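What it cost us to plan a robot bench, and what we'd do differently

Posted 2026-05-16

I'd been meaning to talk to the people at Korkico for ages, mostly because I'm in the middle of my own spending plan for next year and I wanted to hear from a small firm that had already been through it. Korkico pack hobby goods for other companies: kits, little models, boxed gifts, that kind of thing. In January they started planning a single robot bench for picking items up and putting them into trays. I spent a long afternoon with the operations manager, who asked me to leave names out, made me two very strong teas and let me read the whole budget sheet, including the bits in red.

My first question was how they'd settled on a figure at all. "Badly," she said, and laughed. "We started with a number we thought the directors would swallow and worked backwards. You end up with an arm you can afford and nothing left for the table."

The second version of the sheet went the other way. They wrote down what the bench had to do, priced it line by line, and only then looked at the total. The line that grew most between the two versions was simulation. They'd had it down as nothing, on the grounds that the software licence came free with the arm. Then they hired someone from Cundilness to build the bench on screen before buying it, and that came to £3257, which made a few people go quiet.

"I had to defend it," she told me. "It looks like paying for a computer game. But we'd have spent more than that on the wrong gripper, and I can prove it, I've still got the quote." 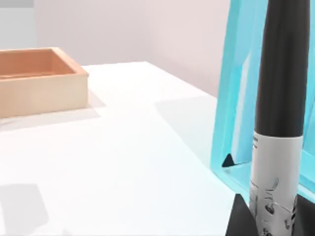 Do you need to pay for simulation before you buy a robot arm?

It depends on how awkward your goods are and how firmly you've fixed the layout. If you're moving one sort of carton from one fixed spot to another, a supplier's reach drawing will probably do. If you've got tall things, shallow things and see-through things on the same bench, put the money in.

She had a good story about that, too. Their early drawings had everything pushed up close together to save floor space, and it all looked lovely from above. Once it was modelled properly with heights in, the arm had to go up and over so often that the cycle time was hopeless. They moved the tray further out, asked for a bigger table, and the supplier's price for the stand went up. "So the simulation cost us money and then made something else cost more," she said. "You try explaining that in a meeting!"

I asked what else had been missing from the first sheet. She turned her laptop round and scrolled. Guarding was missing. So was the electrician, and so was delivery, which for something that heavy is a proper lorry with a tail lift and a man who can only come before eight. Training was in there but as a single day for one person, and she'd since changed it to 3 days for two people, so that somebody can go on holiday. Spare fingers for the gripper weren't in there either. "They're the bit that touches everything, they're the bit that'll wear, and we'd budgeted for exactly the pair that came in the box."

They'd gone back and forth between two suppliers. Song quoted for the arm and gripper as a bundle with a service plan. Flisport quoted each part separately and was cheaper on paper, though you had to sort out the mounting yourself. I assumed they'd go for the cheap one, because I would have done, and I said so. She pulled a face. "I nearly did. Then I put my own hours in as a cost. I'd never done that before. I'd always been free, apparently."

With her hours in, the two were close enough that the decision came down to lead time. Song said 39 working days and put it in writing. Flisport said "early summer".
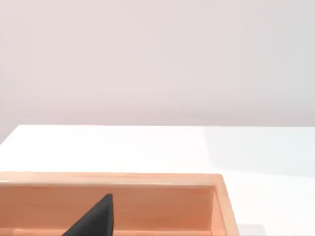
We got on to trays after that, and I'll admit I hadn't expected trays to take up half an hour. The depth matters more than you'd think. If it's too deep, the fingers have to reach down past the walls and you lose the corners, where small things love to end up. If it's too shallow, things hop out when they're let go. Her advice was to leave the tray order until very late and keep a bit of money back for a second go. "Everybody spends weeks on the arm. The arm's fine. Most arms are fine. It's the tray you'll be swearing at."

She keeps £2000 in a line marked "things we got wrong", and she refuses to let anyone rename it contingency. Her reasoning is that people treat contingency as spare cash and start eyeing it up for a nicer monitor, whereas the other name puts them off. I've already pinched this for my own sheet.

What about payback? She wouldn't give me a date, and I did push. The supplier's calculator had assumed the bench would run every hour the building was open, and she'd cut that right down, to allow for changeovers and the weeks when the work simply isn't there. She'd also taken out the line where it claimed to save a whole person's wages. Their packers are moving on to the fiddly gift sets, which they've been turning away for want of hands, and she'd sooner count that work when the orders arrive. "I've promised the directors a review after the first full quarter. I haven't promised them a number."

I asked if she'd lease next time. Possibly, she said, for a second bench, once they know what they want from the first. The lease quote she'd been given didn't cover the gripper, and it had a return clause she read out to me twice. If you're looking at leasing, ask who pays to have the thing unbolted and collected. On hers, it was the customer.

The order goes in at the end of the month, table first. She's said I can come back when it's in and have a look at how much is left in the "things we got wrong" line.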